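Liyanage Wrist Camera and Parallel Gripper Set

Part no. 2545
Category: End-of-arm tooling / Grippers with camera
Availability: To order
Demonstration: By appointment and at open days

Overview

The Liyanage set is a two-finger parallel gripper supplied with a compact camera and a shared mounting bracket. It is intended for light assembly, kitting and the handling of soft goods. Gripper and camera are fitted as one unit and use a single cable run along the arm.

Fingers are supplied in matt black as standard. The tapered pattern narrows towards the tip for picking from trays and between closely spaced parts. A wide flat pattern is available at extra cost. Finger changes are made with the arm stopped and the tool supply switched off.

Seeing it at work

The set can be seen running at the Fedis open day on Feb 20, 2022. Two cells will be in use. The first handles small parts from a tray to a fixture. The second is a fabric cell, in which the arm works in front of hung and folded cloth. Visitors can follow the wrist camera view on a monitor beside each cell and may ask for a cycle to be stopped or repeated.

Demonstrations are run by Poul Þórarinsdóttir, applications engineer. Each session lasts 10 minutes, with time for questions afterwards. Visitors who want to try their own parts should send a drawing or a sample beforehand. Samples should be dry, free of oil and no heavier than 143 g.

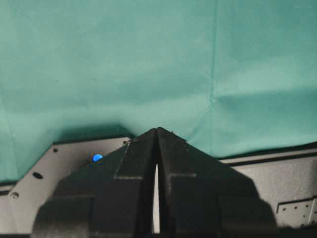
The camera is set so that both fingertips stay in view throughout the stroke. This allows the operator to check the closing position from the monitor, and gives the vision software a fixed reference at the tool. The bracket has two tilt settings. The steeper one is used for tray work, the shallower one for hanging material. Recalibration is needed after changing from one to the other – the routine is in the controller menu under Tool, Camera, Reference.

Lighting is not included. The demonstration cells use ordinary overhead room lighting, and most customers do the same. Shiny parts may need a diffuser.

Specification

Type: two-finger parallel, electric
Stroke: adjustable in software
Finger finish: matt black
Camera position: wrist, facing fingertips
Tilt settings: 2
Maximum part mass, standard fingers: 194 g
Controller: Clikeck, version with tool port
Cable: single, with strain relief at the wrist

Supplied with the set

Gripper body with tapered fingers
Camera and bracket
Cable and four retaining clips
Calibration card
Printed installation guide

Compatibility

The set fits the Flirkau bench arm directly. Other arms need an adapter plate, ordered separately. Please state the flange pattern when asking for a quotation. Older Clikeck controllers without the tool port can be upgraded at our workshop; the arm itself need not be returned.

Visiting

The fabric cell remains in place until April and can be seen outside the open day by appointment. Safety shoes are not required in the demonstration area. Long hair and loose sleeves must be tied back, and visitors stay behind the marked line while an arm is powered. Parking is at the rear of the building – report to the front desk on arrival.

Quotations for single sets and for quantities are sent by email. Please give the part number, the arm model and the finger pattern required.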